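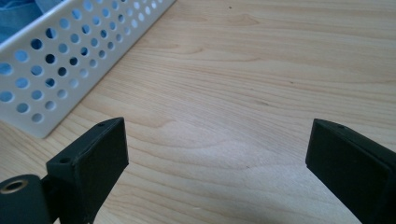

Le bac à paroi perforée appartient à la famille des contenants ouverts de petit volume, employés pour le tri, le transfert et l'attente du linge plié ou non plié. Sa géométrie est simple : un fond, quatre côtés, un rebord, et sur les côtés une répétition de vides. La disposition de ces vides n'est pas indifférente. Lorsque des trous ronds sont placés en quinconce, chaque rangée étant décalée par rapport à la précédente, la matière restante forme un réseau continu qui répartit mieux les efforts qu'un quadrillage aligné. Cette disposition a un second effet, d'ordre visuel : le contenu se signale à travers la paroi. Un tissu bleu placé dans un bac blanc apparaît par taches, claires là où l'étoffe est éclairée, presque noires là où un pli fait de l'ombre, tandis que d'autres trous ne laissent voir que le côté opposé. L'opérateur obtient ainsi une première information sur la présence et la couleur du textile sans se pencher au-dessus du rebord.

Temps de lecture : 7 minutes

Chapitre 4
Contenants ajourés et plans de travail : le poste de rangement textile

Le présent chapitre traite de la relation entre trois éléments : la pièce de tissu, le contenant qui la reçoit et la surface sur laquelle le contenant repose. Les chapitres précédents ont étudié les fibres et les armures indépendamment de leur lieu de manipulation. On considère désormais le textile comme un objet souple qu'il faut poser, saisir, déplacer et ranger. L'étudiant devra avoir assimilé les notions de tombé et de rigidité en flexion (chapitre 2) avant d'aborder la section 4.3.

À l'issue du chapitre, le lecteur doit pouvoir :
- choisir un type de paroi en fonction du textile et de la durée de stockage ;
- décrire l'état d'une pièce non pliée à l'aide du vocabulaire normalisé du manuel ;
- implanter un contenant sur un plan de travail en tenant compte des accès et de la lumière.

4.1 Terminologie

On appelle « bac » un contenant dont la hauteur est inférieure à la plus petite dimension du fond. Le terme « corbeille » est réservé ici aux contenants plus hauts, et « caisse » aux contenants empilables à parois pleines. L'usage courant confond volontiers les trois, et les catalogues ne sont pas plus rigoureux. Dans la nomenclature Urnberg, à laquelle se réfèrent les exercices de fin de chapitre, un même article peut porter deux désignations selon qu'il est vendu avec ou sans couvercle.

Une paroi est dite ajourée lorsqu'elle comporte des ouvertures traversantes, quelle que soit leur forme. Elle est dite perforée lorsque ces ouvertures sont rondes et régulières, fendue lorsqu'elles sont allongées. Le taux d'ouverture est le rapport entre la surface des vides et la surface totale de la paroi. Pour les bacs de rangement, un taux de 30 % constitue dans ce manuel la valeur de référence. Au-delà, la paroi se déforme plus facilement sous la pression latérale ; en deçà, la circulation d'air devient médiocre.

La poignée découpée est une ouverture de préhension ménagée directement dans la paroi, sous le rebord. Elle n'ajoute aucune saillie et n'augmente donc pas l'encombrement du contenant. Elle présente en revanche une arête que la main sollicite à chaque transport - d'où l'intérêt d'un bord arrondi ou d'un retour de matière.

4.2 Le plan de travail

Le plan de travail doit être lisse, plan et exempt d'éclats. Le bois clair convient à la plupart des opérations : il offre un contraste suffisant avec les textiles teints et rend visibles les poussières sombres, les fils coupés et les petits corps étrangers. Il convient moins bien aux textiles écrus, pour lesquels on préférera une surface grise ou bleutée.

Un revêtement légèrement brillant facilite le glissement du tissu et le nettoyage. Sous un éclairage diffus, il produit un voile lumineux qui peut masquer les défauts de surface. Pour l'inspection, on se place donc de manière à ne pas regarder dans l'axe du reflet. Harsh Chaudhary propose de marquer sur le chant de la table la position d'observation la plus favorable ; cette pratique a été retenue dans l'atelier Camine.

Les angles arrondis limitent l'accrochage des mailles. Le passe-câble, lorsqu'il existe, se place de préférence près d'un bord latéral, hors de la zone où le tissu est étalé : une étoffe fine tirée au-dessus d'une ouverture circulaire peut s'y engager, surtout si la bague n'affleure pas.

4.3 L'état froissé

Une pièce déposée sans pliage prend une forme qui dépend de sa rigidité, de son frottement interne et des parois qui la contiennent. On distingue l'état libre, où la pièce s'étale jusqu'à l'équilibre, et l'état contraint, où les côtés du contenant la maintiennent en volume. Dans le second cas, le tissu peut occuper la majeure partie du bac et dépasser légèrement le rebord, alors que la même pièce pliée n'en couvrirait que le fond.

Corina Pană a relevé 112 dépôts successifs d'une même pièce de coton dans un bac identique. Aucune configuration ne s'est répétée. La hauteur du point culminant variait davantage que la surface couverte, ce qui justifie de décrire l'état froissé par deux grandeurs distinctes : le remplissage, mesuré en plan, et le dépassement, mesuré au-dessus du rebord.
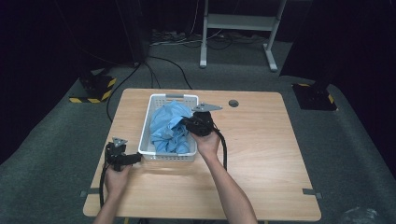

4.4 Implantation du contenant

Le bac se place à l'intérieur du périmètre de la table, tous ses appuis portant sur le plateau. Une position légèrement décalée vers la gauche et vers le fond libère une zone de pliage devant l'opérateur droitier. Pour un opérateur gaucher, on inverse le décalage latéral. Dans les deux cas, la poignée découpée doit rester accessible sans rotation du bac.

La distance entre le bac et le bord avant dépend du format des pièces traitées. Le tableau 4.2 donne les valeurs usuelles pour les serviettes, les chemises et le petit linge. Les draps relèvent d'un autre poste, décrit au chapitre 6.

Partages : 661 | Commentaires : 30

Rechercher dans le manuel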